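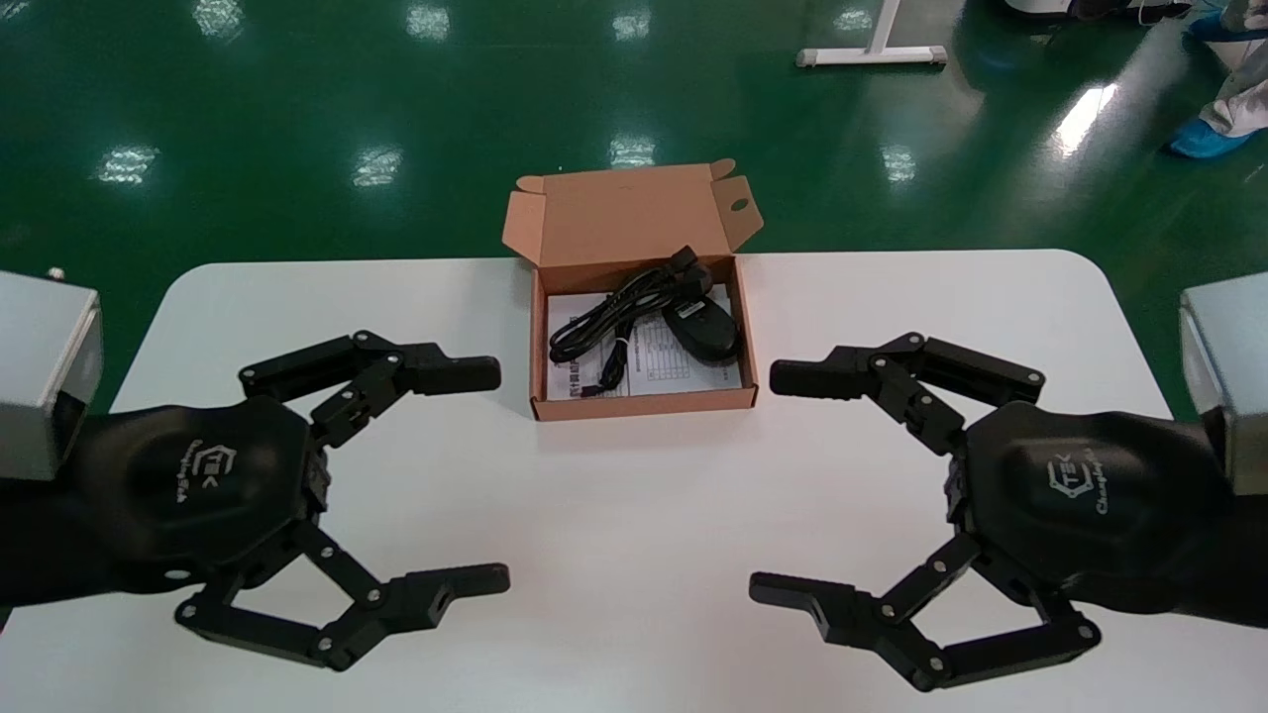
Tisch 2, Mausverpackung: beide Greifer vor dem geöffneten Karton

Protokoll der Sitzung des Betriebsrats mit der Werkleitung, Standort Visden
Sitzung im April, Beginn 13:30 Uhr, Besprechungsraum über der Verpackung
Anwesend: Betriebsrat (vollzählig), Werkleitung, Schichtführung Früh und Spät, Arbeitssicherheit, Projektleitung der Firma Dalsgaard (nur zu TOP 2 und 3)

TOP 1 Protokoll der letzten Sitzung
Wird mit einer Änderung angenommen. Unter TOP 4 stand, die Belegschaft habe die Umstellung »begrüßt«. Der Betriebsrat hat das nicht gesagt. Der Satz wird gestrichen.

TOP 2 Stand Roboterplatz Verpackung (Projekt Bosteo)
Dalsgaard berichtet. Der Platz mit zwei Greifern läuft im Probebetrieb an der Kabelmaus im Klappkarton. In der besten Schicht wurden 277 Kartons fertig, in der letzten ausgewerteten 243. Ein besetzter Handplatz schaffe das laut Dalsgaard auch, aber »nicht dauerhaft«.
Die Schichtführung Früh fragt, was als fertig gezählt wird. Antwort: Karton geschlossen. Ob die Anleitung glatt liegt und das Kabel unter dem Deckel klemmt, wird erst am Kontrollplatz geprüft. Dort sitzt eine Kollegin, deren Stunden in der Rechnung von Dalsgaard nicht vorkommen. Der Betriebsrat hält die Zahlen in dieser Form für nicht vergleichbar und verlangt eine Aufstellung mit Kontrolle, Nacharbeit und Stillstand.
Dalsgaard verweist darauf, dass das Kabel das Schwierige sei. Jedes Bündel falle etwas anders. Die Spätschicht bestätigt das und ergänzt, dass man von Hand den Stecker eben kurz nach hinten drückt und weitermacht. Am Roboterplatz wird angehalten und jemand gerufen, in der letzten Auswertung 48 Mal. Wer gerufen wird, lässt seine eigene Arbeit liegen. Auch das steht in keiner Auswertung.
Die Werkleitung bittet darum, dem Projekt Zeit zu geben. Der Betriebsrat erinnert daran, dass dieselbe Bitte schon bei den Fördertischen von Kikley ausgesprochen wurde. Die Tische stehen inzwischen im Lager.

TOP 3 Folgen für die Arbeitsplätze
Die Werkleitung erklärt, es sei kein Abbau geplant. Auf Nachfrage: Befristete Verträge in der Verpackung würden »im üblichen Rahmen geprüft«. Betroffen sind 10 Kolleginnen und Kollegen. Der Betriebsrat stellt fest, dass eine Prüfung ohne Ergebnis und ohne Termin für die Betroffenen keine Auskunft ist.
Längere Aussprache über die neue Tätigkeit »Anlagenbetreuung«. Nach dem Entwurf gehören dazu Nachfüllen, Entstören, Protokollieren und Einweisung neuer Leute. Die Eingruppierung soll gleich bleiben. Der Betriebsrat lehnt das ab. Wer einen Greifer freifährt und dafür unterschreibt, trägt mehr Verantwortung als am Handplatz.
Aus der Frühschicht wird außerdem berichtet, dass der Wechsel zwischen den Plätzen weggefallen ist. Früher wurde jede Stunde getauscht, jetzt bleibt die eingewiesene Person die ganze Schicht an der Anlage. Mehrere empfinden das Zusehen als ermüdender als das Packen. Die Werkleitung war davon ausgegangen, dass der Platz entlastet. Eine Befragung dazu gibt es nicht.
Dalsgaard verlässt die Sitzung um 14:40 Uhr.

TOP 4 Arbeitssicherheit
a) Abstand: Am Roboterplatz fehlt eine Markierung auf dem Boden. Bei laufender Anlage darf bis dahin niemand von der Greiferseite an den Tisch.
b) Überschuhe: Auf dem beschichteten Boden wird über Rutschen geklagt, besonders nach dem Wischen. Arbeitssicherheit lässt ein anderes Modell kommen.
c) Not-Halt: Die Spätschicht wurde nur mündlich eingewiesen. Das reicht nicht und wird schriftlich nachgeholt.

TOP 5 Aufzeichnung von Daten am Platz
Der Betriebsrat fragt, ob aus den Störungsmeldungen hervorgeht, wer wann eingegriffen hat. Die Werkleitung weiß es nicht und klärt es mit Dalsgaard. Bis zur Antwort werden in der Störungsliste keine Namenskürzel mehr eingetragen. Eine Auswertung nach Personen ist ohne Betriebsvereinbarung unzulässig.

Beschlüsse
1. Der Probebetrieb wird bis zur nächsten Sitzung nicht auf weitere Tische ausgedehnt. Einstimmig im Betriebsrat, die Werkleitung nimmt zur Kenntnis.
2. Dalsgaard legt die vollständige Aufstellung nach TOP 2 vor.
3. Die Werkleitung nennt schriftlich einen Termin zu den befristeten Verträgen.
4. Der stündliche Platzwechsel wird wieder eingeführt, sobald genug Leute eingewiesen sind. Die Schichtführungen melden den Bedarf.

TOP 6 Verschiedenes
Die Mikrowelle im Pausenraum ist weiterhin defekt. Die Werkleitung sagt Ersatz zu.

Ende der Sitzung: 15:25 Uhr
Für das Protokoll: Schriftführung des Betriebsrats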